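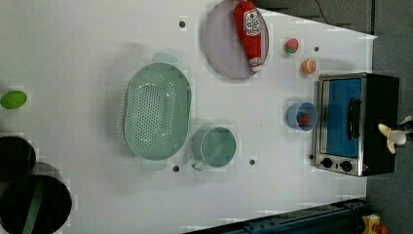

Demonstration collection (robot learning)

Demonstration collection is the gathering of recorded examples from which a robot control system is trained. A person guides a robot arm through a task, and the readings of the cameras and joints are stored together with the commands sent to the arm. One complete attempt is called an episode. A learning system is later fitted to a large number of episodes so that, given a similar view of a workspace, it produces similar commands.

The term covers both the recording itself and the work around it: choosing tasks, setting out objects, labelling, checking and discarding. In published accounts these parts are often described briefly, although they take up most of the working time.

Contents
1 Background
2 Methods of guidance
3 Workspace and objects
4 Layout variation
5 Recording
6 Task labels
7 Checking and rejection
8 The Nalldale kitchen set
9 Limitations
10 See also

Background

Industrial arms have long been programmed by moving them to a series of points and storing each one. The stored points are replayed without change, so the part must be in the same place each time. Demonstration collection differs in that the stored motion is not replayed. It serves as one sample among many, and the system is expected to cope with positions that lie between those it has been given.

The approach is usually called imitation learning or learning from demonstration. Its simplest form, behavioural cloning, treats the problem as one of prediction: the input is the current view and arm position, and the output is the next command. Small errors in prediction can carry the arm into positions that no operator visited, and the errors then grow. Much of the practice described in this article is intended to limit that effect.

Methods of guidance

Three methods are in common use.

Hand guiding. The operator holds the arm and moves it directly while the motors are slack. Forces are felt naturally, but the operator's hands and body appear in the camera views and must be removed or ignored in training.

Leader and follower. The operator moves a small copy of the arm, and the working arm repeats the motion. The operator stays out of view. Fine finger control is good, and new operators generally learn it quickly. The leader must be matched to the follower in its joint layout.

Remote control. A hand-held controller, tracked in space, sets the position of the gripper. One controller can serve many kinds of arm. Motion tends to be slower, and sudden turns of the wrist may ask for positions that the arm cannot reach.

A fourth method dispenses with the arm during recording. The operator carries a hand-held gripper fitted with a camera, and the path of the gripper is worked out afterwards from the video. This makes it possible to record in places where an arm cannot be installed, at the cost of some accuracy in the recovered path.

Workspace and objects

Most table-top collections use a flat surface in a single pale colour. A plain surface makes the edges of objects easier to separate from the ground and shows contact shadows clearly, which helps a system to judge height from an overhead view. Matt finishes are preferred. A gloss surface reflects lamps, and the reflections shift when the arm passes over them.

Household themes are widely used, and the kitchen is the most frequent. A typical set has open vessels such as plates, mugs and colanders, small items that can be placed in them, such as fruit, and one larger appliance with a door and controls. Vessels give a task a clear end state. Small round items test the closing of the fingers and tend to roll if released early. An appliance with a handle brings in motions that follow an arc.

Toy food is often used in place of real food, as it keeps its shape and colour over many weeks. Soft toys behave differently from hard ones under the gripper. They tolerate a poor grasp, bend when lifted at one end and seldom slide. A collection made only with soft items can therefore give a misleading picture of how well a system grasps, and mixed sets are advised.

Items of similar colour are sometimes included on purpose. If a colander and a mug are both mint green, an instruction naming the colour alone does not identify the object, and the system must use shape. The same applies to two small red items in different places, one lying on the table and the other already inside a cup.

Layout variation

The arrangement of objects at the start of an episode is known as the layout. If layouts vary too little, the system may learn a fixed path and pay slight attention to the view. If they vary without any plan, some regions of the table are visited often and others hardly at all.

Three schemes are found in practice. In free placement, the operator sets the objects out by judgement. This is fast, but operators have habits: they favour the middle of the reach, leave even gaps, and turn handles towards themselves. In card placement, a printed or displayed card gives the position and turn of each object. In chained placement, the end state of one episode becomes the start state of the next, so that resetting is itself recorded as a task. Chained placement wastes little time, though the layouts drift towards the places where objects are commonly put down.

Objects not needed for the task are called distractors. They are normally left on the table at varying distances from the target. Some layouts place a distractor at the limit of the camera's view so that only part of it is recorded, a condition that also arises when a trained system is put to use.

Overlap is treated as a separate factor. An item may lie across a plate, stand inside a cup or rest against an appliance. In an overhead view, an item in a cup can be seen through the opening but its depth is hard to judge, and a second camera at a lower angle is commonly added.

Recording

An episode normally holds the following streams:

Video from one or more fixed cameras
Video from a camera on the wrist, where fitted
Joint positions
Gripper opening
Commands issued by the operator
The task label
Operator and session codes

All streams must share a clock. A delay between video and joint readings that is too small to notice during replay can still harm training, as the system learns to act on a view that is out of date. The usual check is to open and close the gripper in plain sight at the start of each session and compare the moment of movement in each stream.

Fixed cameras are calibrated against the table. Calibration is repeated whenever a mount has been touched. Lighting is either held constant with blinds and lamps or changed deliberately between sessions, and the choice is stated in the session record.

The arm begins each episode from a rest position, often beyond or near the edge of the table, so that the whole layout is visible in the first view. Fingers are open at rest by convention.

Task labels

Each episode carries a short written instruction, such as "put the orange half on the plate". Labels are written before recording in some projects and after it in others. Labels written beforehand keep the balance of tasks under control. Labels written afterwards describe what was done more closely, including cases where the operator departed from the plan.

Wording is a recurring difficulty. A small red toy may be called a strawberry by one labeller and a tomato by another. Projects either fix a word list or allow several wordings for each episode. The second practice is now more common in work aimed at systems that take spoken or typed requests.

Checking and rejection

Episodes are reviewed by replay. Common grounds for rejection are a missing stream, a collision with the table, an object leaving the workspace and a label that does not match the result. Long pauses are trimmed, or the episode is rejected if a pause falls in the middle of a grasp.

Failed attempts followed by a correction are generally kept. An operator who misses, opens the fingers and tries again provides an example of recovery, and such examples reduce the growth of error described above. Failures without recovery are stored separately and may be used to train a system that judges success.

The Nalldale kitchen set

The Nalldale kitchen set is a collection of 3729 accepted episodes recorded on table-top workspaces with kitchen objects. It was planned by Nurhan Güneş and Byung-chul Wi, with recording software by Jérémie Moulin. Guidance was by leader and follower throughout. The robot software was Piveo, and episodes were stored in the Toprak format, which keeps video and joint readings in one file.

The set is divided into 80 tasks. Most involve moving one item to a vessel, and the remainder concern doors, stacking or the return of an item to the open table. Four operators took part, and two fixed cameras were used on each workspace. Layouts followed cards in the first part of the collection. Chained placement was adopted in April, after Birsen Yalçınkaya compared the time spent on resetting with the time spent on recording.

A review by Radosław Kurek found that mugs had been placed with the handle towards the operator more often than the cards required. The affected tasks were recorded again with the handle direction checked on screen before each start. Both versions were retained, and the earlier one is marked in the session record.

The Dendine collection, made later with the same software, reused the word list and rejection rules but replaced card placement entirely.

Limitations

Demonstrations reflect the skill and habits of those who give them. Where two operators solve a task differently, for instance by passing an obstacle on opposite sides, a simple system may average the two and strike the obstacle. Methods that model several possible actions reduce this fault but need more examples of each.

Transfer between arms remains limited. Joint readings from one arm have no direct meaning on another, and finger shape alters which grasps are possible. Cost is a further constraint, as each episode occupies one operator and one workspace for its full length, plus the reset.

See also

Behavioural cloning
Camera calibration
Gripper
Remote control of machines
Training data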